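Chapter 7
Soft Things and Hard Grippers

By this point your arm can pick up a wooden block and put it down again, and you have probably shown this to everyone in the house. Enjoy it. Blocks are polite. They have flat sides, they stay the shape they were, and they will forgive a hand that arrives a little crooked. This chapter is about foam sheet, which forgives nothing and bends while it does it.

The build is the one from Chapter 6, first put together on a bench at the Loltbridge shared workshop and later moved to a kitchen table, where the rent was better. If you used the Skalham bracket instead of ours, your screws will sit in different places and you should reread the mounting notes before blaming the software.

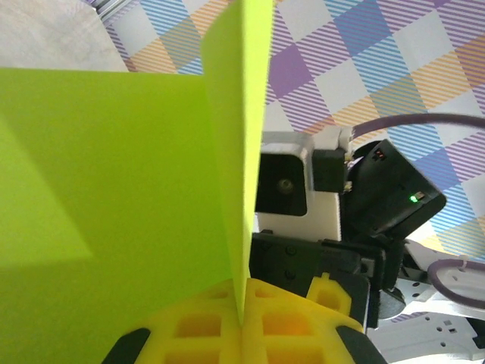
A folded sheet has two problems in it. The first is the crease, which acts as a hinge whether you want one or not. The second is the edge, which is thin, and which the fingers will happily miss 17 times out of 30 if you set the height by eye. We did, and they did.

Start with the closing force at 70 percent of your block setting. Move the fingers in slowly and stop at first contact. Then lift, wait for the sheet to finish flopping, and write down where it ended up.

You will need:
one sheet of craft foam, any color
a soft pad for each finger
a notebook
a second sheet of craft foam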